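**Mugs and cups on a butcher-block table - how do I stop the rings, and where does all of it go?**

Posted January 20, 2025 in Home & Kitchen, Clisberg board

Okay, long one, sorry. I have a butcher-block table, the kind made of lots of narrow strips of light wood glued side by side, and I love it to death. I bought it last June from a kitchen place over in Windale that was clearing out its floor models. It was 100 dollars and I carried one end of it to the car myself.

The trouble is that it has turned into the spot where every drinking thing we own ends up. There's a red plastic cup, there's a blue one, there are the mugs, and a cloth that I use for wiping and then just leave sitting there in a heap. By the weekend I can't put a cutting board down. And I've started getting pale rings in the finish, mostly near the edge where people sit.

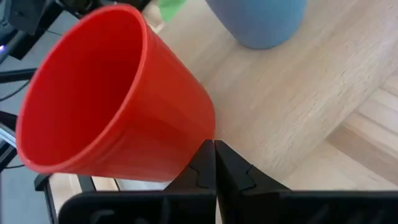 The plastic ones worry me less than the mugs, but maybe I have that backwards? Cold drinks sweat like crazy in our house and the kids never use a coaster. I've put out coasters. They get stacked up and used as a garage for toy cars.

So my questions, I guess:

- Is mineral oil enough, or do I need something tougher on top?
- Can I get the pale rings out without sanding the whole thing?
- Does anybody have a system for where the everyday cups live? I have one shallow cupboard and it's already full of plates.

I got a quote from a refinisher in Jallville for the table plus our counters and it came to 2,475 dollars, so that is not happening.

---

**Answer 1** (marked helpful)

Please don't pay that! Pale rings are usually moisture sitting in the finish and haven't gone down into the wood, so you have a good chance. Dark rings are a different story and you'd be sanding.

What I did on mine: cleared everything off, wiped it with barely soapy water, let it dry overnight. Then I put a dry cotton cloth over the ring and went over it with a warm iron, no steam, for a few seconds at a time, lifting it to look. Took me maybe five passes on the worst one. Try a spot near a corner first, please, I scorched an end table once and I still put a plant on it.

After that it depends what's on the wood. If water soaks in and darkens it, you have an oiled top and you can just oil it again. Put on 2 coats with a night in between and wipe off whatever hasn't soaked in. I use plain mineral oil and then a board cream with beeswax in it, and the water beads up nicely for a couple of months. If water already beads and sits there, somebody put a varnish on it and oil won't do a thing except make it greasy (ask me how I know). 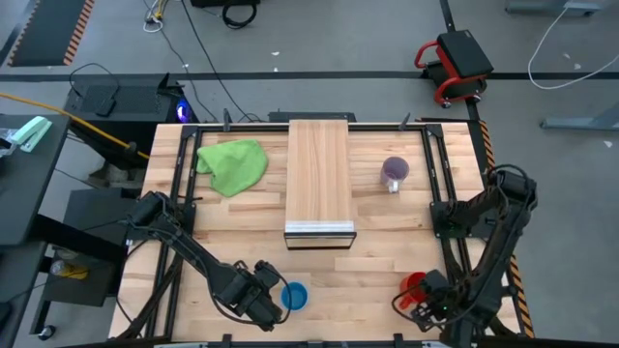 For where they live, I gave up on cupboards completely. One drink cup per person, each a different color, and they stay out all day on a tray with a lip. Red is yours, blue is yours, purple is yours, go rinse it if you want another drink. It cut our dishes way down - nearly half, I'd say - and the drips land in the tray. The mugs with handles went on hooks under a shelf. You don't need much of a shelf either, mine is left over from a bathroom.

Also hang that cloth up! A damp cloth in a heap did more damage to my counter than any mug ever did. Stick a hook on the end of the table and be done.

---

**Answer 2**

Mayo. Rub it on the ring, leave overnight, wipe off. My grandmother swore by it. Smells weird in the morning but it worked on our dining table.

---

**Answer 3**

I'd be careful with mayo on an oiled top, it can go rancid if it gets in the seams. Fine on varnish.

On storage, look for a long shallow box and stand the cups in it upside down on a folded towel. We keep ours on top of the fridge. There's a thrift store on Amundsen Street that always has wooden boxes in the back by the picture frames, though they close early on Saturdays.

---

**Original poster, comment on Answer 1:** Water beads up in the middle and soaks in near the edge, so I think it's varnish that has worn off?? Going to try the iron on the smallest ring tonight. And the color thing is brilliant, we already fight over the red one.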